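The Basket

By the time the Jurkby shelf was finished, Satish Kandpal had stopped speaking to it. It was a pale wooden thing he had bought on the strength of a photograph, and it had taken him two evenings and most of a thumbnail. Now it stood against the bedroom wall looking innocent, and his wife's aunt's basket had to go on it.

The aunt was staying until November. She had come with one suitcase and the basket, which was dark brown and woven from cord as thick as a finger, and which she had carried on her lap for 400 miles of bus.

"What do you keep in it?" Satish asked.

"Things," said the aunt.

He put it on the top board. She moved it to the middle one. He went to make tea, and when he came back it was on the top again, turned so the worse side faced the wall. He could not have said which side was worse. He had been told.

"In the shop in Ilulier they wanted 800 for one like this," she said. "I laughed at the man."

"And then?"

"Then I paid him. I had already laughed. It would have been rude to leave."

That night he lay awake and looked at it. The lamp in the hall came through the gaps in the weave in little slivers, and he thought about the things. Letters, possibly. Mr. Phùng downstairs had an uncle who died with 1,874 dollars in a biscuit tin, and everyone had spoken well of him afterward.

At 3 in the morning he got up, crossed the floor on the sides of his feet, and lifted the basket an inch. It weighed nothing. He put a hand in. It touched the bottom, then the sides, then the bottom again, in case.

"Well?" said the aunt from the doorway. She was in her coat.

"I was dusting," said Satish.

"With what?"

He looked at his hand. She came and took the basket from him, set it back on the board, and stepped away to see whether it was straight.

"Tomorrow," she said, "you can dust the others."

"What others?"

"They're coming on the bus."

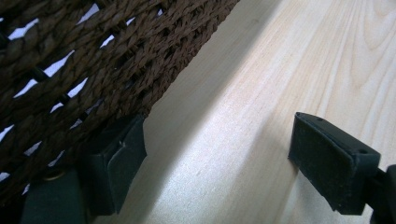 The aunt's basket, top board.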